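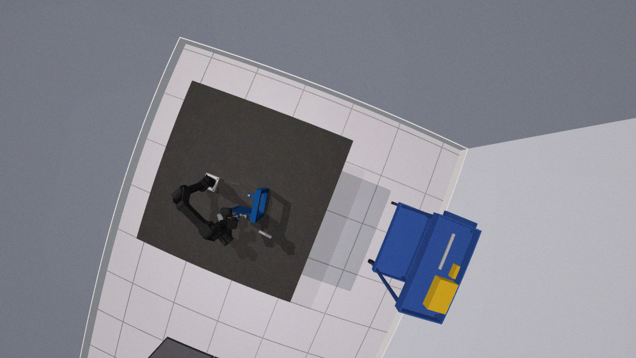
Heller Fliesenboden in der Draufsicht, gerendert

Tag der offenen Tür beim Lehrbuchverlag Clurkon in Pidholm

16.05.2019

Clurkon verlegt Lehrbücher und Videokurse zu Grafik-, Layout- und Webprogrammen. Einmal im Jahr öffnet der Verlag sein Haus in Pidholm für Kursleiter, Buchhändler und alle, die mit den Büchern arbeiten. Ich unterrichte an einer Volkshochschule Bildbearbeitung und Webgestaltung und verwende seit mehreren Jahren Clurkon-Titel im Kurs. In diesem Jahr bin ich zum ersten Mal hingefahren.

Vom Bahnhof Pidholm fährt ein Bus ins Gewerbegebiet, die Haltestelle liegt gegenüber vom Eingang. Mit dem Auto ist es einfacher, Parkplätze gab es am Vormittag genug. Am Empfang bekam man ein Namensschild und einen Laufzettel mit den Uhrzeiten der Führungen. Die Führungen waren auf 13 Teilnehmer begrenzt, weil die Räume der Redaktion klein sind. Ich habe die zweite am Vormittag genommen.

Redaktion

Die Führung begann in der Redaktion. Dort entstehen die Bücher nach einem festen Ablauf: Der Autor liefert zuerst die Übungsdateien und erst danach den Text. Die Redaktion arbeitet jede Lektion am Rechner durch, und zwar mit einer frischen Installation des Programms ohne eigene Voreinstellungen. Wo ein Menüpunkt anders heißt als im Manuskript oder ein Bedienfeld an anderer Stelle sitzt, geht die Lektion zurück. Ein Buch durchläuft diese Prüfung 2 Mal, einmal mit dem Rohtext und einmal mit dem fertigen Layout.

Für mich war das der interessanteste Teil. In meinen Kursen scheitern Anfänger fast immer an solchen Stellen: Das Buch sagt »Fenster«, das Programm sagt »Ansicht«, und schon steht die halbe Gruppe. Auf die Frage, wie der Verlag mit Abo-Programmen umgeht, die sich alle paar Wochen ändern, gab es eine sachliche Antwort. Die Bildschirmfotos werden im Buch nicht mehr nachgezogen, Änderungen stehen als Ergänzungsblatt auf der Verlagsseite. Der Link dazu ist vorn im Buch abgedruckt. Ich muss zugeben, dass ich ihn in meinen Exemplaren bisher übersehen hatte.

Aufnahmeraum

Im Erdgeschoss liegt der Aufnahmeraum für die Videokurse. Er ist kleiner, als ich erwartet hatte – ein Tisch, zwei Monitore, ein Mikrofon und viel Schaumstoff an den Wänden. Der Sprecher nimmt Bild und Ton getrennt auf. Zuerst wird die Bedienung am Programm aufgezeichnet, danach spricht er den Text darüber. Das dauert länger, lässt sich aber leichter korrigieren. Eine einzelne Lektion soll höchstens 5 Minuten lang sein. Ältere Kurse mit deutlich längeren Filmen werden nach und nach neu geschnitten.

Wir durften uns einen Abschnitt aus einem Kurs zur Seitengestaltung mit CSS ansehen, der noch nicht erschienen ist. Inhaltlich nichts Neues, aber gut aufgebaut. Die Übungsdateien liegen in zwei Fassungen bei, einmal als Ausgangspunkt und einmal als fertiges Ergebnis. So kann man in jede Lektion einsteigen, ohne die vorige gemacht zu haben. Untertitel sind bei allen neuen Kursen vorgesehen.

Datenträger oder Download

Nach der Mittagspause gab es einen Vortrag zur Frage, wie es mit den beigelegten DVDs weitergeht. Die Druckerei Timmermans, die für Clurkon druckt und bindet, hatte dazu Muster ausgelegt. Das Einkleben der Hülle in den hinteren Umschlag ist ein eigener Arbeitsgang und verteuert das Buch. Außerdem haben viele neue Notebooks kein Laufwerk mehr. Clurkon will die DVD deshalb bei Neuerscheinungen weglassen und durch einen Zugangscode ersetzen. Bei Nachdrucken bleibt sie vorerst.

Aus dem Publikum kam Widerspruch, vor allem von Kursleitern aus Häusern mit schlechter Internetanbindung. Das kann ich bestätigen. Wenn in unserem Schulungsraum alle Teilnehmer gleichzeitig einen großen Ordner herunterladen, ist die erste Unterrichtsstunde vorbei. Der Verlag bietet Bildungseinrichtungen an, die Dateien auf Anfrage als Sammelarchiv zu bekommen, das man vorab auf die Rechner kopiert. Ein Formular dafür lag aus.

Lernplattform Vomico

Am Nachmittag wurde noch Vomico vorgestellt, die Lernplattform des Verlags. Buchkapitel, Filme und Übungsdateien sind dort zusammengefasst, dazu kommen kurze Aufgaben am Ende jeder Lektion. Kursleiter können Lektionen freischalten und sehen, wer wie weit ist. Die Bedienung ist einfach, die Suche fand bei meinem Versuch allerdings nur Kapitelüberschriften und keine Begriffe aus dem Text. Eine verbesserte Suche ist für November angekündigt. Zu den Preisen für Gruppenlizenzen gab es nur ein vorläufiges Blatt, das ich hier nicht wiedergebe.

Im Foyer war ein Tisch mit Mängelexemplaren aufgebaut. Ich habe einen Band zur Typografie am Bildschirm und ein älteres Buch über Farbmanagement mitgenommen, beide mit leicht angestoßenen Ecken. Kaffee und Kuchen waren kostenlos, das Mittagessen musste man bezahlen.

Wer nur die Bücher sehen will, ist in einer Buchhandlung schneller fertig. Für Kursleiter lohnt sich die Fahrt wegen der Führung durch die Redaktion, für die man sich vorher anmelden sollte. Die Anmeldung läuft über die Verlagsseite.

Weitere Beiträge
Übungsdateien im Kursraum verteilen
Buch oder Videokurs? Erfahrungen aus zwei Semestern
Webgestaltung für Einsteiger: Literaturliste
Farbmanagement im Unterricht
Schulungsrechner zum Semesterbeginn einrichten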